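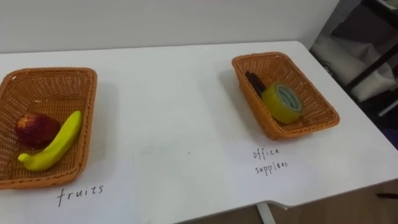 Chrysoula Makris

So I said yes to moderating a panel. Me! The person who once hid in a cloakroom to get out of a raffle draw. The Drostdale business club runs a talk every couple of months in the upstairs room at Paracha, and this one was on starting a business in a country you weren't born in. Their usual host had moved away, and somebody remembered that I talk a lot. That was my whole qualification as far as I could tell.

I've been going to these evenings on and off since I left Sterkik, mostly for the company (working from home is lovely until you catch yourself telling the postman about your invoicing software). I'd only ever sat at the back though, next to the coats, where you can leave quietly if it's dull. Sitting at the front under those lights is a different thing altogether and I would like to apologise to every host I have ever judged.

I over-prepared, obviously. I wrote an introduction that came to 800 words. I read it out loud in the kitchen and got bored of it myself before I'd even reached the speakers' names, so I cut it down, and then down again, and on the night I said good evening and forgot the rest.

The speaker I most wanted to hear was Rocío Quezada, who runs Ilta. If you haven't come across them, they do the paperwork side of things for tiny food businesses, all the registrations and labels and so on that make people give up before they've sold a single jar. She came over in her late twenties with a degree that no employer here would look at, and she spent her first winter answering phones for a tile showroom. She told this as a funny story and it was funny, but there was a moment where she stopped and drank some water and the room went very still.

I'd asked the speakers beforehand what they didn't want to be asked. I stole this trick from a radio producer I used to share a desk with and I'll use it for ever. Rocío wrote back straight away: please don't ask me what my parents think. Fair enough! I had it down as question number two. 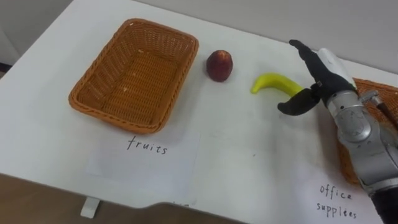 The empty basket on the white table.

What she did want to talk about was money, and I wish more people would. She'd started with 1,999 in a savings account. She remembers the number because she'd been trying to get it to two thousand before handing in her notice, and then she had a horrible morning at the showroom and went early. Half of it went on a website that never worked properly. She said she'd do the website last if she had it over again, and would spend the money on a decent accountant and a warm coat.

The other thing that stuck with me was what she said about her accent. For the first year she let a friend make all the sales calls, and she'd sit beside him passing notes. Then he got flu and she had to do a week of them herself. Some people were short with her and one man hung up. Most of them just wanted to know about allergen labels. My mum did exactly the same thing with my dad and the bank, for decades, and I had to look down at my cards for a bit.

Right, the practical stuff, as a few of you asked after I mentioned all this in my last post.

Get there early and sit in the actual chair. Mine was the kind that sinks, so I swapped it with one from the landing. Ask for a hand-held microphone if there's a choice, because the clip-on sort picks up your necklace and I now own a recording of an hour of jingling. Write the speakers' names on your card the way they sound. And have a question ready for when you throw it open to the room and there's silence, which there was, and it lasted about a century.

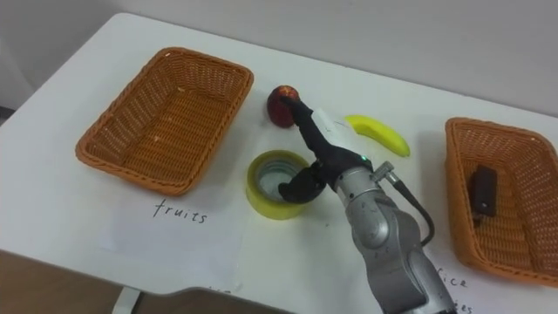 Once the first hand went up we couldn't stop them. There were 22 people in the room and I think most of them had something to say, including a lovely chap who wanted to tell us about his own bakery at great length. I am hopeless at interrupting. I let him run on far too long, and we never got to the woman in the green scarf who'd had her hand up for ages. I found her afterwards by the stairs to say sorry. She'd wanted to ask how you find a first customer when you don't know anybody in town, which was a better question than any of mine, so I took her over to Rocío and left them to it. They were still talking when the staff started putting the chairs up.

Would I do it again? I've said I'll do the July one, so I suppose I will. It's on family businesses and what happens when the children don't want them. If you've got a story about that, or you know someone who'd talk about it in front of people, send me a message. I'm after a speaker who sold up and is glad they did, as so far I've only got the sad ones.

Now I'm off to find a quieter necklace.

Comments

Bev in the hills
Loved this. The sinking chair!! I did a whole panel once with my chin at table height.

pajaro_k
Is there a recording anywhere? I'd put up with the jingling to hear the bit about the sales calls. My first year here was exactly like that, I used to practise what to say to the dentist.

Chrysoula
The club has it, I'll ask if they're happy to share. You have been warned about the necklace.

Tomasz
My parents had a dry cleaner's and none of us took it on. They sold it and bought a caravan and they've never been happier. Will ask Dad if he fancies July, but he'll want to bring the caravan.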